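ヴィデッティ資材室だより 8月号

金属箱と端材の片づけについて 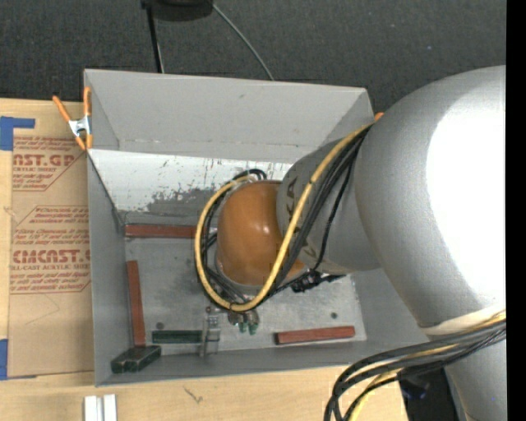
作業台の金属箱。底に赤茶色の角棒が3本、手前に濃い緑色の角材

作業台まわりの整理を先月から進めています。今月は、灰色の金属箱と、その中に入れる小物の扱いについてお知らせします。

この箱は上が開いた形で、底が平らなため、短い棒材やブロックを一時的に置く場所として使われてきました。便利な反面、置いたままになる品が多く、棚の在庫表と数が合わない原因になっていました。7月の棚卸しでは、表にある小物158点のうち6点の所在がすぐに確認できず、探すのに午前中いっぱいかかっています。

今月から、箱の中身は次のように戻してください。

赤茶色の角棒
棚の2段目、左側の浅いトレーに入れます。向きは横にそろえます。長さの違うものが混ざっていたら、トレーの手前に分けて置いてください。

緑色の角材と濃い色のブロック
同じ棚の下段です。暗い色のものは箱の隅にあると見落としやすく、前回の棚卸しで最後まで残ったのもこの種類でした。片づけの際は四隅を先に見てください。

金属の小さな支柱
箱の中にある銀色の支柱は、部品として棚に戻さず、そのままにしておいてください。ぐらつきがあれば資材室まで連絡をお願いします。

箱の汚れについて
奥の斜めになった壁には黒っぽいこすれ跡があり、底にも濃いしみがあります。問い合わせがありましたが、使用に支障はないため交換はしません。拭き掃除は週に一度、乾いた布で行います。洗剤を使う場合は中性のものに限り、研磨剤入りのものは避けてください。細かい傷が増えると、次から汚れが落ちにくくなります。

片づけの時間
終業前の30分を整理の時間にあてます。箱の中身を出す、棚に戻す、在庫表に印をつける、という順で進めてください。翌日も同じ材料を使う場合は、箱に残してかまいません。その際は在庫表の備考欄に「箱」と書いてください。

新しいトレーの納品
コワルチク社に注文していた浅型トレーは、8月の後半に届く予定です。今のトレーより仕切りが多く、角棒を長さ別に分けられます。届くまでは現在のものを使います。古いトレーは捨てずに、資材室の入口横に重ねておいてください。ネジ類の保管に回します。

棚のラベルは貼り替えが済んでいます。文字が小さくて読みにくいという声が届いているため、下段の分だけ大きめに作り直しているところです。ほかにも気になる箇所があれば、在庫表の余白に書き込んでください。

次号では工具掛けの配置換えについて掲載します。

資材室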